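Flonley Handheld Carpet Spot Cleaner Review: Nine Weeks on Old Beige Carpet

By Séverine Gautier
November

I rent the ground floor of a building in Prerkville that was last carpeted before I moved in, and I have been there eight years. The carpet is a brownish beige in every room except the kitchen and bathroom. It hides dirt well until the sun comes in low, and then it hides nothing. The landlord has it cleaned between tenants and not otherwise, so anything that happens in the meantime is up to me.

I bought the Flonley handheld spot cleaner in September with my own money. It replaced a Welurora upright that I shared with my neighbor Emiko Minami and that weighed too much for either of us to enjoy carrying up and down the hall. I have now used the Flonley for nine weeks on coffee, soup, muddy shoes, candle wax and several marks that were there before me.

What you get

The box holds the main unit, a hose, two heads, a small bottle of cleaning solution and a folded instruction sheet. One head is wide and flat with short bristles. The other is narrow, meant for stairs and the gap along the baseboard. There are separate tanks for clean and dirty water, and both lift out from the top. The clean tank has a fill line that is hard to see under a kitchen light. I marked mine with a strip of tape.

The cord is long enough to reach the middle of my living room from the nearest outlet, but not the far corner. The hose is stiff when it is new. Mine loosened up after the second week and now stays where I put it.

There is no storage bag. The heads clip to the back of the unit, and the narrow one falls off if you bump it against a door.

Fresh spills

This is the job it does best. A full cup of coffee with milk went over next to the couch in the first week. I blotted it with a towel, filled the tank with warm water and the measured amount of solution, and went over the area slowly with the wide head. Spray on the way out, suction on the way back. After four passes the dirty tank was the color of weak tea and the carpet looked the same as the carpet next to it. I checked again the next morning when it was dry and could not find the edge.

Tomato soup took longer and needed a second tank. Mud was easy, but only after I let it dry and vacuumed up the loose part. I tried cleaning it wet the first time and spread it over twice the area.

Candle wax did not come out. The instructions do not say it will, so I don't hold that against it. An iron on low and a brown paper bag took care of most of it, and the Flonley lifted the bit of dye that stayed behind.

Old stains

Results here were mixed. A gray path runs from the front door to the living room, and that got clearly lighter after three sessions on different days. A round mark by the window, maybe from a plant pot, did not change at all. Neither did a group of small yellowish spots in the hall closet.

My brother-in-law, Everaldo Amaral, cleaned offices for years and told me to stop scrubbing after the third pass on anything old. He said that past that point you wear down the pile and the patch starts to look fuzzy. I had already done this in one place near the bookcase. He was right about the fuzz.

One thing to expect is that a cleaned patch can look too clean. On my carpet the coffee spot was fine, but the part of the hallway I worked on first stood out until I had done the rest. If your carpet has not been washed in a long time, plan on doing a larger area than the stain itself.

Corners and around the wastebasket

The spots I had put off longest were the ones against the wall. Every room with a trash can in it has a patch of carpet that catches whatever misses, plus the drips when the bag comes out. In mine it is pencil shavings, tea and things I would sooner not identify. The faint stains take a pass or two with the narrow head. The specks are a different matter. The spot cleaner pushes dry bits around and they end up in the bristles, so vacuum first, with the can moved out of the way, and get right up to the baseboard. I also started letting the bag hang well down over the rim, which keeps drips off the outside of the can.
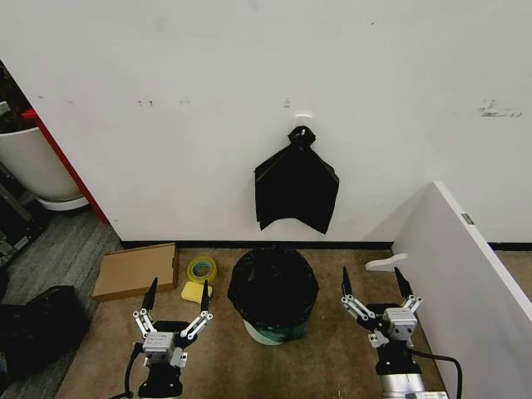
Noise and drying time

It is loud. I would put it above my vacuum and below a blender. Emiko can hear it through the wall and has asked me not to run it after nine at night, which seems fair.

Drying took most of an afternoon with a window open and the whole night with it closed. A second, slow suction pass with no spray makes a real difference. Put a fan on it if you have one.

Cleaning the cleaner

Empty the dirty tank right away. I left it overnight once and the smell was strong enough that I washed it twice. The tank opening is wide enough for a bottle brush but not for my hand. Hair winds around the bristles on the wide head and has to be pulled off with tweezers. Run a little plain water through the hose at the end or it will smell the next time you turn it on.

Solution

The bottle in the box lasted me five weeks. The Flonley refill is expensive for its size. I switched to the Mateos concentrate, which works out cheaper per tank and did the same job on coffee and mud. It has a stronger scent. Check your own manual before you switch brands.

Should you buy it?

If you have kids, pets or a habit of eating on the couch, yes. It is light enough that I get it out for a small spill, which I never did with the upright. If you have a whole room of old stains, rent a full-size machine for a day and use that instead. I would also wait for a sale, as the price has dropped twice since I bought mine.

I am keeping it. The mark by the window now has a chair on it.

Related reviews
Welurora Upright Carpet Washer: Two Years Later
Stair Vacuums for Small Apartments, by Yasuo Kubo
Mateos Carpet Concentrate on Wool and Nylon
Do You Need a Carpet Rake? By Muammer Yüksel
Door Mats That Stay Put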